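Flurkard gallery, set 8: cabinet and block
Gronport workshop, posted Monday, December 12, 2022

Set 8 covers the cabinet work. An operator drives the robot through a short job with a foam block and a two-door cabinet, and each run is saved as one example for the learning system to train on. Click the picture for the larger version.
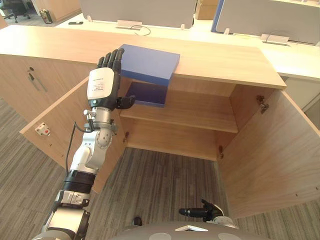
One reader wrote in after set 7 to say that a foam block is too easy, that 1000 runs with the same block will teach the system about that block and very little else, and would we please use some real crockery.

It's a fair point and we've had it from others. Foam was picked for the first round so that a bad grip costs nothing. Crockery and tins are on the list for February. The count so far is 813 runs kept, and the target for the set is still 1000.

Caption: Right hand up at the cabinet, both doors open, one shelf inside. The blue block is against the fingertips, tilted, and partly on the front edge of the cabinet top. The view is from the head, looking down, so you get the torso and the left hand as well.

Notes on the set

Instruction text. Every run is stored with a plain sentence saying what the robot was asked to do. For this set there are 17 wordings, and the operator is given one at random before starting. Some say cabinet, some say cupboard. Both words stay in.

Which runs are kept. A run goes in if the operator got to the end of the job without stopping. It doesn't have to be tidy. Runs where the block was dropped and then picked up again are kept and tagged as recoveries, and these have been more use to us than we expected when we planned the set. Runs where the arm was stopped by hand are thrown out.

Speed. New operators go slowly and pause a lot before letting go of the block. The first model trained on their runs did the same thing, and stood at the shelf for a long while with its fingers closed. We now trim still stretches before training. The untrimmed recordings are kept as well in case someone wants them later.

Doors. Most runs start with the doors already open. Opening them is a separate job with its own examples (set 6), and mixing the two made the labels hard to check.

Background. The cabinet is in an ordinary office area with desks and partitions close by, and we leave whatever is there in view. Chairs move from day to day and the light changes in the afternoon. An early batch was recorded against plain screens, and the model trained on it did poorly once the screens were taken down.

Checking. Each run is played back once in Schmieder, our review tool, at double speed. The reviewer marks the moment the hand closes and the moment it opens. If the two can't be found, the run goes back in the queue for a second look.

Other sets in this gallery

Set 4: Cloths. Folding a tea towel in half on a bench. Closed, no more runs being added.
Set 5: Cups and trays. Plastic only. Recorded at Dallitz with a different operator team, same instructions.
Set 6: Doors and drawers. Opening and closing, nothing carried.
Set 7: Sorting by colour. Foam blocks into two tubs. This is where most of our operators learned the controls.
Set 9: Tins and crockery. Not started.

Questions we get by email

Can I download the runs? Not yet. Set 4 will go up first, once the licence wording is settled. The others will follow in order.

Why only one block in each run? To keep the job short. Longer jobs with several objects are recorded for the Dallitz sets and take a good deal more time to check.

Do operators see what the robot sees? They get the head view on a screen and can also look across at the robot directly. Most do a bit of both. The hardest thing to judge from the screen alone is how far the block is from the shelf edge, and a fair share of the drops happen there.

Can the pictures be used in a talk? Yes, with a credit to Flurkard, Gronport. Please send us a copy of the slide.

Previous set: Sorting by colour
Back to all sets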